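Subject: Re: [merrick-parents] Merrick Prize, does anyone's kid want to go for it?
List: Merrick Secondary Families and Friends
Date: September 2026

Hi all,

Replying on the list so everyone gets it, as I've had the same question from three different households now.

On Sunday someone wrote:

> Does anybody know how the Merrick Prize works these days? My daughter
> is in Year 12 and her coordinator mentioned it, but the form says
> "statement of intent" and we have no idea what they want. Is it only
> for kids going to uni? She's keen on a nursing traineeship at
> Dorcombe and would be living away from home. Also is it true you
> have to give a speech?

No, it isn't only for uni! That changed a few years back, and a good thing too. My eldest got it for the first year of a cabinetmaking apprenticeship and my niece got the smaller one for a diploma, so traineeships are fine as long as there's a letter from whoever is taking her on. It can be an email printed out. Ours was two lines long and had a spelling mistake in it.

The main prize is $1065 this year and the runner-up gets $600. I know that won't set anyone up for life, but when you're paying bond on a room in Dorcombe and your kid suddenly needs boots, a laptop and a bus pass all in the same fortnight, it's very welcome. (Our bond was $929, so you can see where most of the money went.) They pay it in two halves, the first at presentation night in November and the rest once she sends in proof she's started. Put a reminder in your phone for that second bit, we forgot until Easter and had to grovel.

The statement of intent is one page. Mine wrote four drafts that sounded like a bank brochure and then a fifth at the kitchen table after footy training, which was about the time he stuffed up a blanket box and had to start over, and that's the one he sent. I'd say let her write the way she talks. They do like to hear about things she's done around town, so the op shop, the pool kiosk, helping with the Skarura bus, whatever she's got. It doesn't need to be grand. 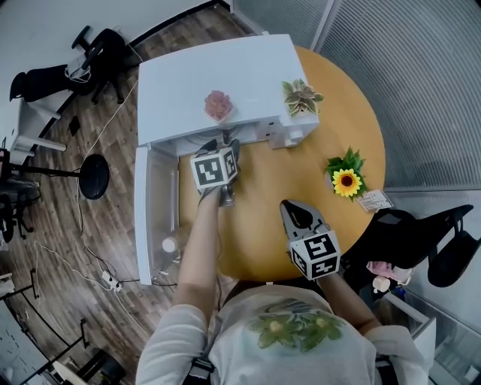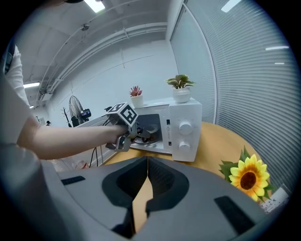

Small fridge and microwave, both on the round table

As for the speech, sort of. Winners are asked to say a few words on the night, and "thanks very much" counts as a few words. The year my niece was up, the girl before her read out a poem about the silos and got a standing ovation, so it can go either way! There's supper afterwards and families are asked to bring a plate.

Other bits and pieces while I'm at it:

The form has to go to the front office on paper. Don't email it. The email address on the back page belongs to the old office and bounces.

Two references, and only one can be a teacher. A boss or a coach is good for the other one. Ask them now, before reports start and they all go to ground.

If she's boarding, tick the box for the Atulau travel grant on page two. It's a separate $241 and you don't need another form for it, but hardly anyone ticks it. We didn't the first time round and I'm still cranky.

I've got a copy of my son's statement he's happy to share, so write to me off list and I'll send it over. I can also bring a spare form to the netball finals if anyone can't get to the office during the day, I'll be on the canteen until lunch.

Good luck to her, nursing's a terrific thing to go into and Dorcombe is a nice size of town to start out in. Parking at the hospital is shocking though.

Cheers,
a mum of three (one finished, one in Year 10, one who says he's never doing homework again)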